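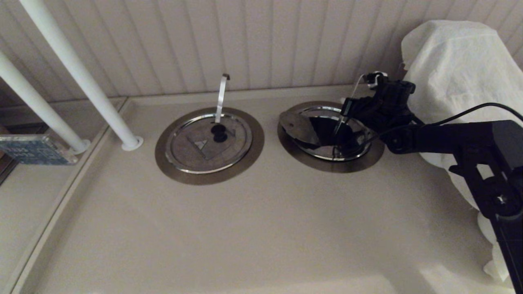 Ketel gripper at the right-hand well, lid raised.

The Ketel is sold by Tornard for light counter work. Ours ran lid handling on two recessed wells until a fault in May: the fingers held the lid but the controller logged error 2144, grip lost, and stopped the arm. 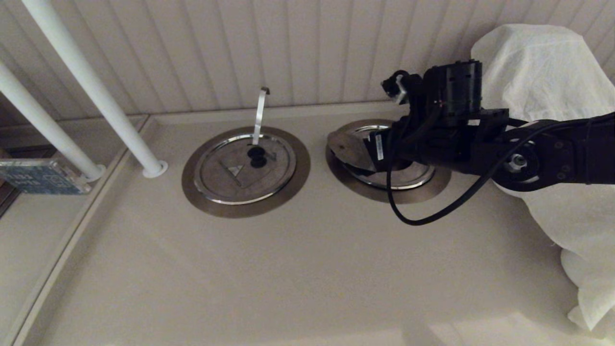

Restarting cleared the code for 5 cycles. After that it came back - same lid angle, same joint position. Release by hand took 220 seconds.

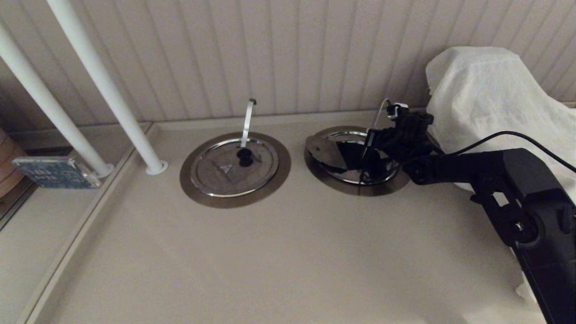 Firmware from Nyberg made no difference. Good reach, poor fault recovery. Rating: 2 out of 5.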